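Shadow mapping

Shadow mapping is a method in computer graphics for deciding which parts of a surface are lit by a given light source and which are blocked from it. It belongs to the family of image-space techniques, in which visibility is worked out from a grid of stored depth values and not from the geometry itself. The method is used in games, architectural previews, film previsualization and engineering simulation.

Principle

A point on a surface is in shadow if something opaque lies on the straight line between that point and the light. Shadow mapping tests for this in two passes. In the first pass the objects are drawn from the position of the light, and only the distance to the nearest surface is kept for each cell of the grid. The resulting grid is called the shadow map or depth map.

In the second pass the objects are drawn from the viewer's position. Each visible point is converted into the coordinate system of the light and its distance to the light is compared with the value stored in the matching cell. If the stored value is smaller, another surface is closer to the light and the point is drawn without the direct contribution of that light. If the two values match within a set tolerance, the point is lit.

The test is independent of the type of geometry. Anything that can be drawn into a depth grid can cast a shadow, including curved surfaces, fine meshes and cutout textures such as leaves or fencing.

Light types

A directional light, which stands in for the sun, is handled with a parallel projection. A spotlight uses a perspective projection whose angle matches the cone of the light. A point light shines in every direction and cannot be covered by a single flat grid; it is commonly given six maps arranged as the faces of a cube. Two curved maps, each covering a half sphere, may be used in place of the cube, with some distortion where large triangles cross the seam.

Cast shadows and depth cues

A flat image carries limited information about distance. Relative size, overlap and perspective all contribute, and a cast shadow adds a further cue by tying an object to the surface behind or beneath it. A gap between an object and its shadow is usually read as separation from that surface, though the size of the gap also depends on the angle of the light.

The outline of a cast shadow is a projection of the object from the direction of the light, so it may show a profile that differs from the one presented to the viewer. Jointed or branching objects produce complex outlines of this kind.

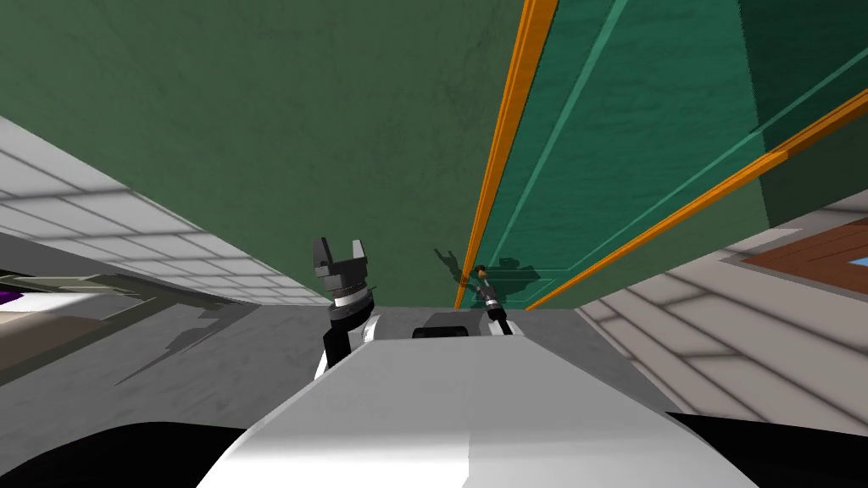
Artifacts

Shadow acne. A depth map has limited resolution, and one cell may cover a sizable patch of a sloped surface. Parts of the patch then test as being behind their own stored depth, and the surface shows bands or speckles of false shadow. The usual remedy is a small offset, or bias, added to the stored depth before the comparison. Slope-scaled bias increases the offset on surfaces that meet the light at a shallow angle.

Detached shadows. Too large a bias moves the start of the shadow away from the base of the object, which then seems to float. The effect is sometimes called peter-panning. Thin walls and floors are the most affected. Drawing only the back faces of closed objects during the first pass reduces the problem, but can introduce light leaks where walls meet.

Aliasing. When the cells of the map are larger than the pixels of the final image, shadow edges appear as stair steps. The error is most visible near the viewer and grows as the area covered by the map increases.

Flicker. If the projection of the light follows the viewer, cell boundaries slide across surfaces from one image to the next and shadow edges shimmer. Snapping the projection to whole-cell steps removes most of this movement, provided the projection keeps a constant size and orientation.

Filtering

Depth values cannot be smoothed in the same way as color, as the average of two depths does not describe either surface. Percentage-closer filtering performs the comparison for several neighboring cells and averages the results, giving a value between fully lit and fully shaded. The edge softens by a fixed width regardless of the distance between object and surface.

Physical shadows behave differently. A light with real area produces a full shadow, or umbra, surrounded by a partial shadow, or penumbra, whose width grows with distance from the blocking object. Percentage-closer soft shadows approximate this by searching for blockers first and setting the filter width from their average depth. Variance shadow maps store the mean and the mean square of depth, which allows ordinary blurring but may cause light to bleed through where several objects overlap.

Cascaded maps

Large outdoor areas are commonly divided into zones by distance from the viewer, each with its own map. Near zones cover a small area at high detail and far zones cover a large area at low detail. The transitions are blended over a narrow band to hide the change in sharpness.

Alternatives

Shadow volumes build explicit geometry around the unlit region and give exact hard edges, at a high cost in drawing time for detailed meshes. Ray tracing sends a test ray from each surface point toward the light and handles area lights through repeated sampling. Baked lighting stores shadows in textures ahead of time and is limited to lights and objects that do not move.

See also

Ambient occlusion
Depth buffer
Penumbra
Projective texture mapping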